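Drucken | Per E-Mail senden

Projektbericht: Wie lange hält der Akku wirklich? Ein Langzeitvergleich zweier Mittelklasse-Smartphones

Ye-ji Hong, 2023-10-26

Als ich im April mit dem Projekt angefangen habe, wollte ich eigentlich nur herausfinden, ob mein eigenes Handy kaputt ist oder ob ich einfach zu viel Videos schaue. Daraus ist dann – auch dank der Geduld meiner Betreuerin – eine richtige kleine Messreihe geworden, und ich freue mich sehr, sie hier vorstellen zu dürfen.

Verglichen habe ich das Skoltier und das Lunness, beide gebraucht gekauft und beide auf Werkseinstellungen zurückgesetzt. Auf jedem Gerät lief dasselbe Programm ab: eine Stunde Video über WLAN, danach Navigation mit eingeschaltetem Display, danach Standby bis zur Abschaltung. Die Helligkeit habe ich mit einem geliehenen Messgerät von Wojcik auf 200 Candela pro Quadratmeter eingestellt, denn die Prozentangaben im Menü bedeuten bei jedem Hersteller etwas anderes (das hat mich anfangs fast eine Woche gekostet!).

Nach 17 Durchläufen je Gerät war das Bild recht deutlich. Das Skoltier schaffte im Mittel 879 Minuten, das Lunness hielt 235 Minuten länger durch, obwohl sein Akku laut Datenblatt kleiner ist. Ich vermute, dass der sparsamere Funkchip dafür verantwortlich ist, konnte das aber mit meinen Mitteln nicht sauber nachweisen. Zwei Durchläufe musste ich wiederholen, weil sich mitten in der Nacht ein Systemupdate installiert hatte.

Die Auswertung habe ich mit der Software Clenden gemacht, die am Anfang etwas sperrig ist, dann aber sehr schöne Kurven liefert.
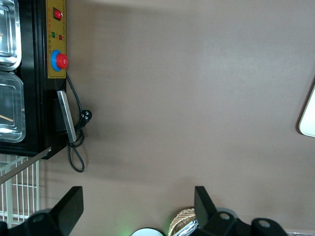 Verkürzt häufiges Schnellladen die Laufzeit eines Smartphones?

Auf lange Sicht kann es den Akku schneller altern lassen, vor allem wenn das Gerät dabei sehr warm wird. Im Rahmen meines Projekts habe ich deshalb immer nur langsam geladen.

Beim nächsten Mal würde ich die Raumtemperatur von Anfang an mitschreiben und die automatischen Updates gleich abschalten.

Weitere Projektberichte
- Handykameras bei wenig Licht
- Displayglas im Kratztest
- WLAN-Reichweite im Altbau

Diese Website verwendet Cookies. Einstellungen | Akzeptieren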